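Filed under: Draft Room > League How-Tos

How to run a slow mock draft without it dying in round two

Did this for our league board in June and again now, so writing it down before I forget. Footy draft, but it'd work for hockey or whatever you follow. You need a forum or group chat, a spreadsheet and a bit of patience. More patience than you think.

Before you start

Pick your format. One round or two. Don't do more. Everyone says they want five rounds and then by pick 40 half of them have gone camping and you're making picks for strangers.

Lock the draft order on a date and say so in the first post. Real trades will happen while you're running. Ignore them. If you reshuffle once you'll be asked to reshuffle every time.

Sort out your player pool too. One list, one link, everyone uses it. Ours has 128 names, way too many really, but people love arguing for the kid at the bottom.

Signups

Open a thread. First in gets the club they asked for. Ask for a second choice in the same post, saves a week of messages. Get a backup drafter for every club if you can, and if you can't, get two or three floaters who'll cover anyone. Rehema Kinyua floated for us both times and covered about 40 picks across the two drafts, so buy your floaters a beer.

Close signups on time even if you've got gaps. Floaters take the gaps.

The clock

Most important bit. Set a clock and stick to it.

- Twelve hours a pick, overnight doesn't count
- Reminder at six hours
- At twelve the floater picks, no appeals
- Anyone going away sends in a ranked list of ten

The ranked list is the one people skip. Chase it. Send it to whoever's running the thread by private message, not in the open, because the club picking before you will read it and pinch your ruckman out of spite. Happened to me. Still annoyed.

Different time zones: write the clock in one zone and pin it. Perth and Hobart people will both complain, thats fine.

The spreadsheet

Columns: pick number, club, drafter, player, position, link to writeup. Six, done. I used Namer for the first one, which is the little sheet template passed around our board, and it's ok, but strip out the colour coding. It breaks every time somebody pastes in from their phone.

One person edits. Everybody else gets view only. Learned that after someone sorted the player column and nothing else, and we had Sernitz going to six different clubs.

Keep a copy each night. Just duplicate the tab.

Making a pick

Get everybody to post in the same shape. Ours:

With pick [number], [club] select [player], [position], [junior club].

Then a writeup underneath. Two paragraphs is plenty. Why him, who else was in the mix, where he fits. Ask them to name at least one player they passed on, it's what starts the arguing, and the arguing is the whole point. Our best thread hit 719 replies and most of that was over one pick, Waweru at four, when the club already had three tall forwards on the list and no one under 25 who could kick it to them.

Bold the pick line so it can be found later. Trust me on this.

Trades

Up to you. I allow them in round one only. Both drafters have to post "agreed" in the thread before the clock runs out. Picks for picks, no current players, or you'll spend a fortnight arguing over what a 29 year old back pocket is worth.

If a trade looks mad, let it go through. It's a mock draft.

When it stalls

It will stall, usually somewhere in the middle of the first round. Things that helped:

Post a "best available" list every five picks. Gets people talking again.

Drop the clock to eight hours once you're past halfway.

Run a quick poll, worst pick so far. 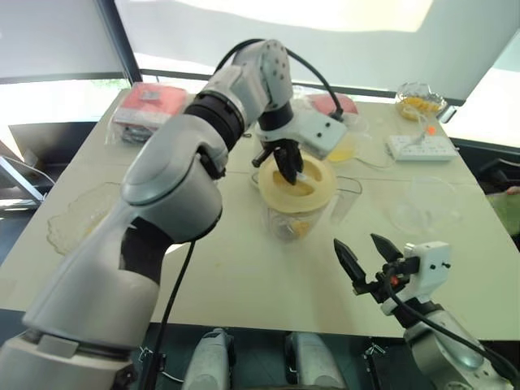
Don't tell people off in the thread. Send a message, be nice, then hand the club to a floater. If they come back wanting it, they can have their next pick, not the one they missed. Same rule for your mates, especially for your mates.

Wrapping up

Once the last pick's in, post the full list by club in one go, with links to each writeup. Lock the signup thread, leave the pick thread open. Grades are fun but let someone who didn't draft do them. We put ours up on Vuvport, free account, loads slow, does the job.

Then save the sheet somewhere you'll find it. After the real draft go back and score it, one point for right player in the top 20, three for right player at the right club. Our winner got 95 in June's practise version, but that was a different scoring system and too generous by miles.

Next signups go up end of September 2025. Second choice in the same post please.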